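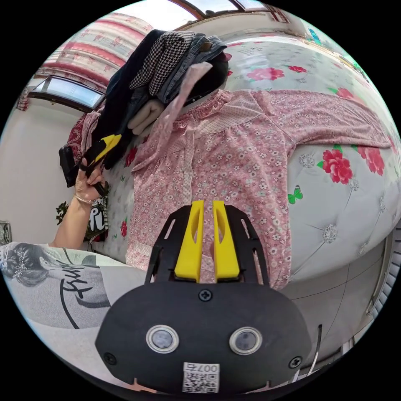

Giuliana Correa, Ottó Gulyás, Danang Raju
Laboratoire Melnychuk, Prurton – version révisée, 26 avril 2022

3. Le lit comme surface de pliage

3.1. Corpus et découpage

Le corpus réunit 278 séances de rangement de linge, relevées dans 11 logements de Prurton et de Fanby. Une séance commence lorsque le premier vêtement quitte le tas et s'achève lorsque le dernier rejoint la pile. Les interruptions de plus d'une minute sont codées à part et n'entrent pas dans les durées. Le codage a été réalisé sous Clerkora par deux annotateurs travaillant séparément, les désaccords étant tranchés par Larysa Shevchuk, qui n'avait pas pris part aux relevés.

Trois états du vêtement sont distingués : en tas, étalé, plié. Le deuxième est le moins stable. Un vêtement étalé sur un lit n'est jamais tout à fait plan : la literie cède sous l'appui, et le tissu suit les creux. Sur un couvre-lit matelassé à boutons, chaque point de capiton forme une dépression où l'étoffe légère tend à se loger, et l'alignement d'une manche sur le corps doit alors être repris après chaque lissage. Les surfaces dures (table, plan de travail) ne présentent pas ce défaut, mais elles sont rarement assez larges pour recevoir à la fois le vêtement étalé et le tas.

Les motifs du couvre-lit ont été notés au même titre que sa texture. Une roseraie imprimée sous un vêtement lui-même fleuri rend le contour de celui-ci moins lisible qu'un fond uni, surtout lorsque les teintes se rapprochent. Dans le cas du vêtement rose à petites fleurs, posé sur un couvre-lit blanc à grandes roses, le bord reste net sur les zones blanches. Nous avons retenu pour ce facteur une échelle à quatre degrés, attribuée à la paire vêtement-fond et non au fond seul.

3.2. Vêtements à bords volantés

Les volants posent un problème particulier de description. Les notices de pliage supposent un contour composé de segments droits que l'on rabat l'un sur l'autre. Or un bord froncé contient plus de tissu que la ligne qu'il dessine, et cet excédent doit être réparti quelque part. Deux solutions dominent dans le corpus : aplatir le volant vers l'extérieur avant de rabattre, ou le laisser se regrouper à l'intérieur du pli. La première donne une pile plus basse, la seconde demande moins de reprises.

La position de la prise compte davantage que l'ordre des rabats. Lorsqu'un pli est saisi au milieu du panneau et non sur une couture, le tissu se resserre en pointe et la déformation se propage en rayons jusqu'aux bords garnis (figure 1). Le panneau doit ensuite être lissé une nouvelle fois si l'on vise un pliage en rectangle. Ce type de prise convient en revanche au déplacement, où la conservation de la forme étalée importe peu.

Figure 1. Prise d'un pli sur un vêtement rose fleuri à volants. Plis rayonnants autour du point de prise ; large panneau rose pâle au centre, bande volantée en arc.
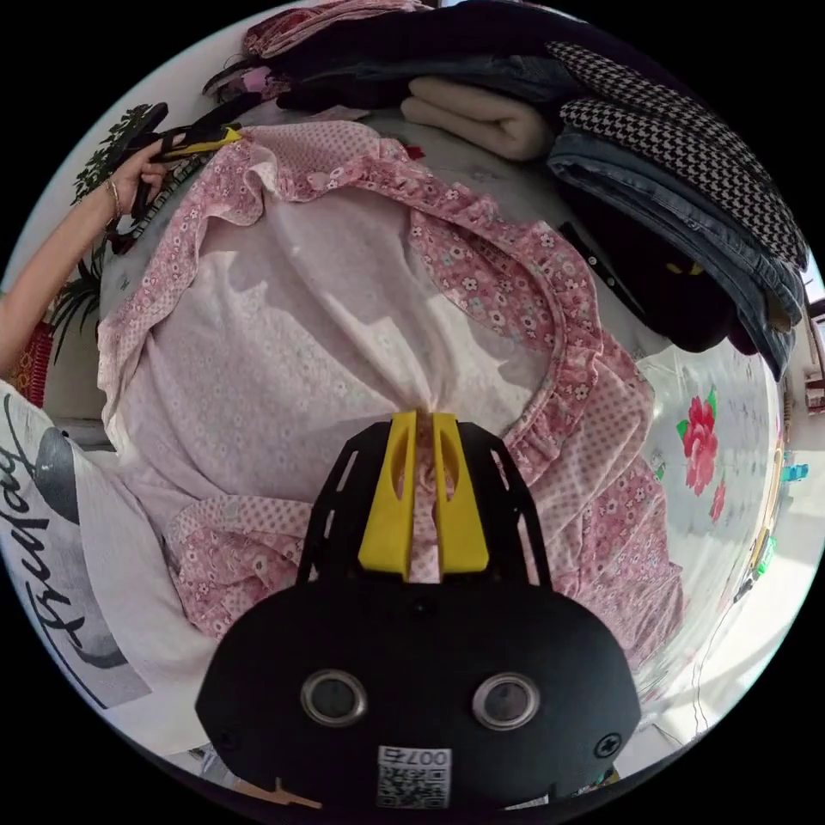
3.3. Le tas, la pile et leur voisinage

Le tas d'origine et la pile d'arrivée occupent souvent le même côté du lit, parfois sans séparation visible. Cette proximité raccourcit les trajets mais brouille le codage : un jean plié posé sous un vêtement sombre lâchement replié peut appartenir à l'un comme à l'autre. Nous avons adopté la règle suivante – un article n'est compté dans la pile que si deux rabats au moins sont identifiables – et l'avons appliquée rétrospectivement aux premières séances. Elle a conduit à reclasser 32 articles, pour la plupart des pièces en maille.

Les articles épais sont fréquemment placés à la base. Le denim tient son pli et fournit une assise correcte, tandis que la maille s'affaisse sur le côté dès que la pile dépasse quelques pièces. Les sangles et les rubans ont reçu un code distinct : tombant du tas en travers d'un vêtement étalé, ils sont à écarter avant le premier rabat, et l'écartement est compté comme un geste à part entière.

Au total, 1 178 gestes ont été retenus pour l'analyse des prises. Ils sont rattachés à l'une des zones suivantes : encolure, épaule, manche, couture latérale, panneau, ourlet.
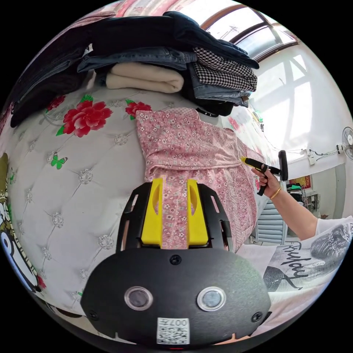
L'encolure et l'ourlet sont parfois difficiles à départager sur les pièces dont les deux extrémités sont froncées. Les annotateurs disposaient alors d'une septième modalité, « bord volanté indéterminé », dont l'emploi devait être justifié par un commentaire. Pylyp Horobets a relu l'ensemble de ces commentaires en octobre et proposé de rattacher à l'encolure tout bord adjacent à un col ou à une couture froncée visible. La proposition a été suivie, sauf pour les vêtements d'enfant de très petite taille, dont les zones se recouvrent presque entièrement une fois la pièce saisie.

Les durées de lissage par zone sont données en annexe B. Elles ne distinguent pas encore la literie ferme de la literie souple, cette information manquant pour deux logements de Fanby.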